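Week 9 notes: Teaching by remote control
Panya Srithong, Skendville, Tuesday section 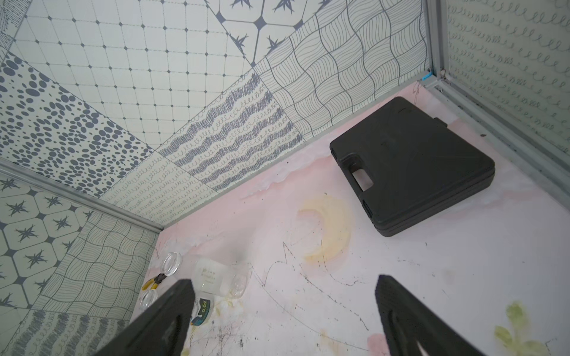
Fig. 1. Wrist view: black case, pliers and clear plastic pieces, gripper open.

The Morach handout says a robot "learns the task" from a person steering it. Be careful with that verb. The robot gets camera views and the moves that went with them. What the person was thinking is left out.

Look at the case in Fig. 1. You know a handle when you see one. Does the policy? It may only know that dark shapes near a back corner get a certain reach. Move the case before you believe anything.

Clear plastic is worse. The lids and the container let the floor show through, and this floor has stains and pen-like scribbles on it.

Bittencourt reports success after 14 demonstrations. Ask who drove, and what counted as a failed try - the paper is vague on both.

For next time: write down 3 changes you would make to this setup as a test, and 2 results that would change your mind.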